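Preparing Beverage Containers for the Container Refund Service

The Grudthorpe Resource Recovery Centre accepts eligible beverage containers from households, schools and community organisations. The following procedure applies to all deposits made at the Surkico counter and at the unattended drop-off cage. Customers are asked to read it before their first visit.

Step 1. Check eligibility
Most plastic, glass, aluminium and carton drink containers sold in the state carry a refund mark, usually printed near the barcode. Containers bought overseas or brought home in luggage do not carry the mark and cannot be refunded. They may be placed in the household recycling bin. Plain milk bottles, cordial bottles and wine casks are subject to separate rules, which are displayed at the counter.

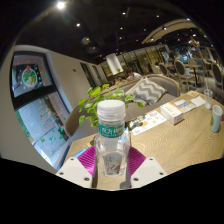 Step 2. Empty and rinse
Pour any remaining liquid down the sink. A brief rinse with used dishwater is sufficient. Containers holding cigarette butts, food or oil will be refused.

Step 3. Leave labels in place
Labels must remain attached, as the barcode is read at the counting machine. Do not crush, flatten or cut plastic bottles. Lids may be left on or collected separately in the tub provided at the entrance.

Step 4. Sort and bag
Glass should be packed in crates or sturdy boxes. Plastic and aluminium may be bagged together. Bags must be clear, tied at the neck and light enough for one person to lift. 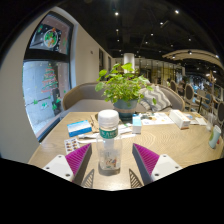 Step 5. Attach a tag
Customers using the drop-off cage must attach a printed Fastton tag to each bag. Tags are sold at the counter in rolls of 78. Write the account number on the tag in permanent marker. Community groups that wish to receive refunds directly should apply for a group account before depositing; applications are processed within 4 business days.

Step 6. Confirm the count
A receipt is issued for every deposit. Disputed counts must be raised with the Site Supervisor, Aivar Jõgi, before the containers leave the counter, and cannot be reviewed afterwards. Deposits of more than 1286 containers require a booking. Bookings for schools are arranged through Apostolos Ververidis at the centre office.

The drop-off cage closes at 5 pm. Bags left outside the gate will be treated as litter.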